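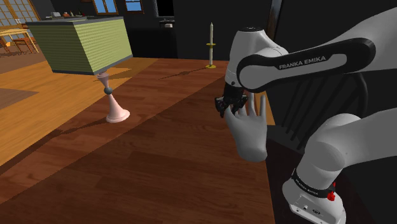 Home Products Room packs Support Blog

Lullik Tabletop Chores Pack
3/21/21 by Amna Ansari

Can a robot arm clear your table yet? Sort of! And after a winter of watching one try, I'm a lot more hopeful than I was when we started Lullik in November.

Lullik is a set of simulated living spaces for people who want to test an arm on everyday housework before letting it near real dishes. You get the room, the furniture, the table and a box of things to pick up, move over or put away. Tall thin things like a candlestick, top-heavy things like a table lamp, and odd shapes like a hand model, with fingers going every which way. Load your own arm, give it a chore and see how far it gets.

The pack comes with 1467 starting layouts, and every one of them can be reset and run again exactly as it was. That sounds dull until you've spent an afternoon putting a real lamp back on its mark (I have). Lighting can be changed too, and I'd urge you to play with it – long shadows on dark wood give some vision systems a terrible time.

So what can the machines do? In our own trials, picking up one plain object with clear space on all sides went very well. Two objects standing close together went less well. Anything with gaps and bends is still hard, and it's my favorite part of the pack.
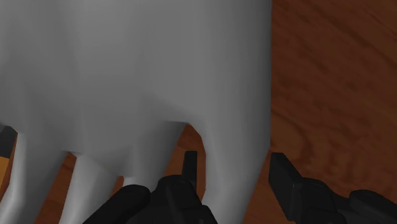

With fingers, the gripper has to choose what to close on. One finger? The palm? The narrow end at the wrist? A hold that seems fine while the object is resting on the table can let it swing as soon as it comes up. Lertchai Siriwan ran 1000 tries at this chore with our Paltura planner and has posted all of them, good and awful, on the downloads page. Do look at the awful ones, they taught us more about finger placement than the clean lifts did.

Would I let an arm tidy my own dining table unsupervised? Not this year. Wiping, setting out cups, moving one lamp so you can dust – those feel close, and I can't wait.

What's in the pack
Furnished room with table and chairs
Household object set
Chore scripts and scoring
Paltura planner, basic version
Major, our replay viewer

Size on disk: 2457 MB
Licenses per order: 2
Works with Plunik scene files, old and new. Files saved in the old layout need converting first, and the converter is under Support.

Contact Lullik | Copyright 2021 Lullik | Back to top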